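This site uses cookies to remember your login. Accept | Settings
2 min read

Ticket: two-arm cell stops during headphone handover
Opened by: Idris Lougher, Kemeys demonstration room
Date: March 12, 2020
Status: waiting for reply

Dear Tilum support,

We have visitors for our open day and we show them the handover task with the two arms. In the rehearsal the right arm stopped three times at the same point, when both grippers hold the headphones. The controller gives "load mismatch" and I must restart the program by hand. The cell is running Hodard, the same version as in December.

What I tried already:
- restart of both arms, no change
- new zero position for the right arm, no change
- closing speed of the gripper reduced to 40 percent, the stop comes later but it comes
- waiting time before the handover set to 700 ms, better, two good runs and then the same error 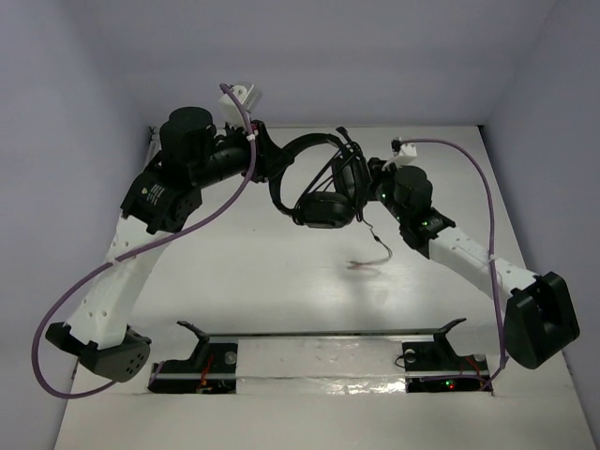
Handover position, left gripper on the headband, right gripper at the ear cup.

I think the two arms pull a little against each other. The headphone cable hangs free under the grippers and its end is frayed, but I do not believe it is heavy enough to matter. With a foam block from Istinine the task runs without error.

My questions: can I raise the load limit only for this one step? And is it safe to do it with visitors standing near the cell? Please answer by email, I am in the room all day and the telephone is not heard there.

Regards,
Idris Lougher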